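4.2 Why we stopped counting creases

I went into this section thinking a well-folded T-shirt was one with no creases in it. We had 1104 folds from the Gekurdale households by then, and I'd happily scored 78 of them before I noticed my scores had very little to do with which shirts people liked pulling out of a drawer! What people cared about was the outline - are the sides straight, do the sleeves stay put - and that mostly gets settled with the very first sleeve.

So we went back to white shirts on a bare wooden table and looked only at that first step (Figure 4). 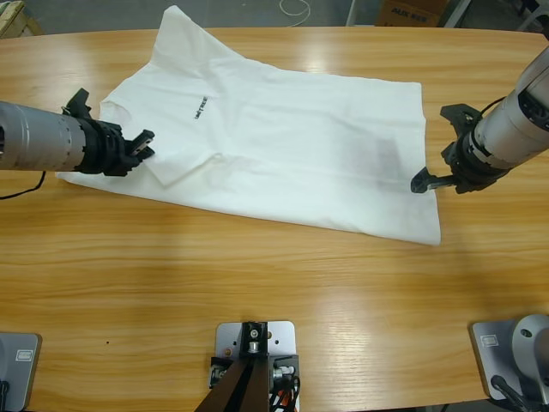

Figure 4. White T-shirt laid flat, one sleeve folded over onto the body.

I like how much a single sleeve changes. The folded side gets a fairly clean line, while the rest of the shirt still has its soft creases and looks like any shirt you'd drop on a table. With the shirt turned sideways it's even easier to compare, the tucked sleeve making a straighter edge and the other one still sticking out by the neckline.
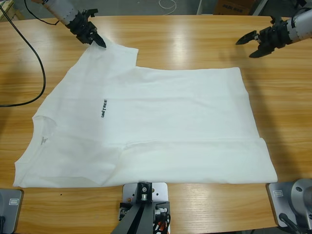
Benmoussa wrote back on our draft that straight sides are fine for a drawer, but on a shelf the collar is all anyone sees, and we should score that too. Fair point - we added a collar score for the last 23 households, and Section 4.3 uses both.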